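# Plant at the edge of the wooden floor, move it or leave it?

**damir_babic**
My question is for people who work in a mixed room. We have pale wood planks, then a long dark ledge, then gray floor. The small bushy plant stands at the ledge.
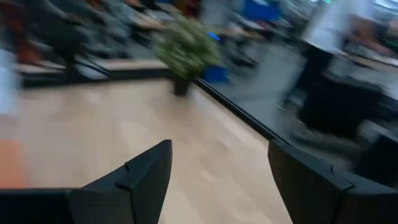

## Replies

**itziar_c**
I would move it. One kick and you have soil on the planks. I cleaned such a mess in April and it went into every joint.

**damir_babic**
I understand, but it gets the best light there. I water it at 7 in the morning, before people walk.

**Hemholm53**
I don't agree with Itziar. A plant at a ledge helps people to see the step. Ours stays like this for years and it is fine. Only put a saucer under the pot, water is worse than soil for wood.

**itziar_c**
A strip of bright tape also shows the step, and it does not need water :)

**Hemholm53**
Tape leaves glue on the wood. I speak from experience.

**damir_babic**
Thank you both. I will buy a heavier pot and a saucer first. If it falls one time, I move it to the window.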